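4.2 Agreement between trees

We grew 200 decision trees on random halves of the Hiltano records and asked how often two of them told the same story. Accuracy was no help. Any two trees scored within 2 points of each other, and it would have been easy to stop there and go home. Their root splits matched in only 43 percent of pairs, so a reader handed one tree would have explained the data quite differently from a reader handed its neighbor.

Following Tokarz and Coppens, we first compared rules word for word. This measure is strict to the point of rudeness – two thresholds that differ in the last decimal count as total strangers. We therefore merged thresholds that sent nearly all records the same way.

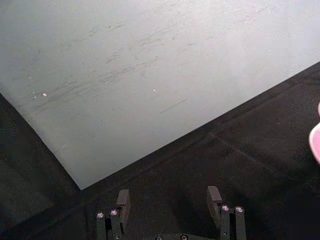 Figure 4. Corner of a pale, flat sheet on a dark surface.

After merging, agreement rose for the upper levels and stayed poor below them. The deeper branches mostly describe whichever records happened to be in the sample, with great confidence. Pruning with Ternar removed many of these branches and, to our mild regret, several that we had already interpreted in an earlier draft. Section 4.3 repeats the comparison on the Cestemora records, where the classes are less evenly balanced.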